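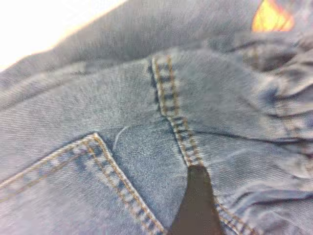
Back pocket, double row of gold stitching. Smooth the pocket first.

Folding denim with an elastic waist — quick notes

Pull-ons never fold like regular jeans. The waist bunches, the legs slide, the whole thing springs open in the drawer. What works at my house:

Shake once, hard. Lay flat on a table, not the bed. Beds are too soft and you fold the wrinkles right in.

Empty the pockets. All of them. I washed a Vudow receipt in August and picked lint off everything for 2 weeks.

Run your palm from the waist down to the hems. Not the other way or the elastic just creeps back.
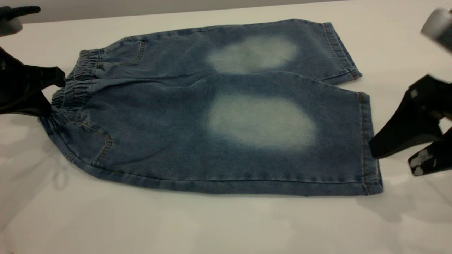
Denim shorts laid out flat, faded patches one above the other.

Fades make a good guide, by the way. Leg over leg, match the patches, and the hems come out close enough. No fades? Use the side seams.

Then fold hem up toward the waist. Shorts get one fold, long ones get two. Leave the elastic for last and dont stretch it to make it lie flat, it wont. Let it stick up a bit.
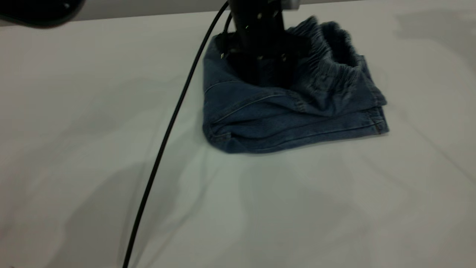
Stack with the straight edge facing out, puckery end to the back of the drawer. I get 6 pairs in a row in the narrow Eltine drawer, standing up. Kids can pull one without wrecking the rest. Mostly.

Thick seams that won't stay down — press with your hand and count to ten. Iron only if you realy care. I don't.

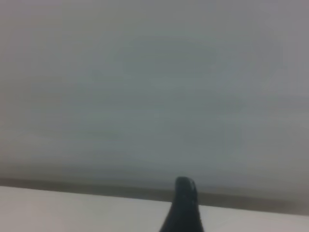

Folding surface matters more than the folding. Needs to be clear, wiped, and big enough to open a pair all the way out. Crumbs show up on denim fast, and so does white fuzz off a towel. A plain gray background like that one is easy on the eyes too, if you're picking a mat or a cover. Mine is an old Josard table cover, gone soft, still fine.

Wipe it before the next load. Darks first, then whites, or the blue rubs off on everything.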